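# Where Does Coffee Come From Before It Gets to the Kitchen?

My dad can't talk until he has had his coffee. He points at things. When I was your age I thought coffee was born inside the machine, the way I thought milk was born inside the fridge. So let's go on a trip backward, from the kitchen counter to a tree!

Yes, a tree. Coffee grows on a small bushy tree with shiny green leaves. The flowers are white and smell a bit like jasmine, and after the flowers come little round fruits called cherries. They aren't the cherries you put on a sundae, but they do turn a nice bright red (or yellow, on some kinds) when they're ripe. Inside each one there are usually two seeds, sitting with their flat sides together. Those seeds are what we call coffee beans. They aren't beans at all! Somebody a long time ago thought they looked like beans, and the name stuck.

Coffee trees are fussy. They like warm places with plenty of rain and no frost, and many of them grow high up on the sides of mountains. My friend Lachlan Rewi once visited a farm that was 3,000 feet up, and he said the hardest part was walking to lunch. People there picked the cherries by hand into baskets, and he helped for one morning. He was very slow.

After picking, the fruit comes off and the seeds are dried, often out in the sun, where somebody has to rake them so they dry evenly. At this point they are a pale grayish green and they smell like hay. If you made a drink out of them now, you wouldn't like it.

Next comes roasting. The green seeds go into a big hot drum that keeps turning, a bit like a clothes dryer. They go yellow, then tan, then brown, and when they're hot enough they start to pop! Roasters call that the "first crack," and it sounds like popcorn. Aoife Ó Néill roasts coffee in a little shop called Sombridge, and she let me stand next to her drum and listen. It took 11 minutes from green to brown, and my sweater smelled like toast until bedtime.

Then the beans are ground into tiny bits. Why bother? Well, drop a sugar cube in a glass of water and a spoonful of loose sugar in another, and see which one disappears first. Small bits let the water get at more of the stuff inside, and ground coffee works the same way.
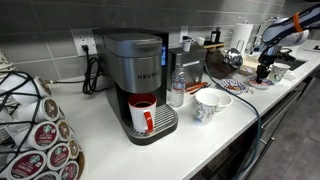 Some people scoop their ground coffee out of a bag, and some people use pods. A pod is a little cup with coffee already packed inside and a foil lid on top. You put one in the machine and close it up, and the machine pokes a hole in the top and another in the bottom. Hot water goes in one hole and coffee comes out the other. There's a paper filter inside, which keeps the gritty bits out of your mug.

Hot water is the important part here. It grabs the flavor and the brown color out of the coffee much faster than cold water does. You can try this with a grown-up and two tea bags, one in a cup of warm water and one in a cup of cold. Look at them after a minute. Which one is darker?

Coffee also has caffeine in it, and that's what wakes my dad up. The tree makes it partly to keep bugs from munching on it, because to a bug it tastes horrible. To be fair, I tasted coffee when I was seven and I agreed with the bugs.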